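Workshop > Chores > Gallery > Can it do the dishes yet

Gallery: household and shop-floor chores, May 4, 2021

Quick page this time, no long write up. We get asked most weeks wether a machine can take over the boring jobs yet. Short answer - some, slowly. Longer answer is in the notes.

Going by our log, 932 tries so far at the Celtari bench, spread over 27 different chores. Folding, wrapping, wiping, sorting screws, that kind of thing. Roughly 3,000 more to go before we say anything firm.

1. Paper on the table

Wrapping station, the chore people think is easy. Big white sheet on light wood, gripper open, nothing between the fingers. Paper is a pain for two hard pads - it's thin, it lies flat, no edge to grab unless you come in from the table side. 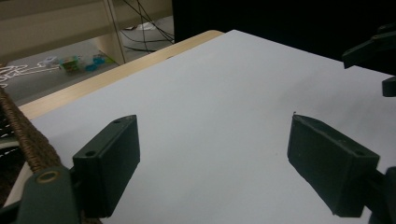

2. Bagging and boxing (Dallari shop)

No pictures up yet. Stiff boxes go fine. Soft bags slump, and then you need a person to come over and fix it. Best run was 3 boxes in a row with no help, a full shift is a long way off.

3. Towels

Small ones OK, bath size no. Corners are the hard part, same as with paper. The Pavliuk pads grip cloth better then the old ones but they wear down quick.

4. Wiping counters

Closest to done of the lot. Misses the strip by the wall every time. Clarnusex people want to try a longer arm for that, will add pics when they send them.

More chores going up later in May.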